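Right to repair bill – does it cover older desktops?

gyula_k
The state senate is set to vote on the repair bill in September. As I read it, makers would have to sell parts and share manuals for seven years after a model is last sold. Does that count from the sale date or the build date? I look after old office desktops and the answer matters to me.

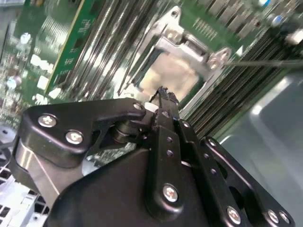 Reply from nidiacuadros
Sale date. It's in section 3. The build date wording was in the first draft and got taken out.

Reply from ritness
Section 3 only covers parts. Manuals are in section 2, and there the limit is three years. I think the bill is weak and will change very little for small shops.

Reply from nidiacuadros
I don't agree. Three years of manuals is more than we get now. And the attorney general can fine a company that refuses – that part is new.

Reply from w_marwat
Fines only help if someone files a complaint. My shop is small and I don't have time for that. Also note that firmware locks are left out completely.
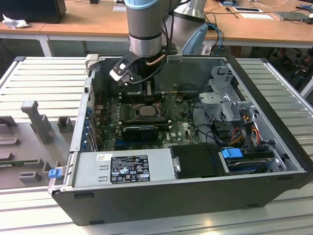 I wrote to my senator's office about the locks and got a form letter back. Will try again before the vote.

Reply from gyula_k
Thanks. I had missed the part about manuals. Will read section 2 tonight.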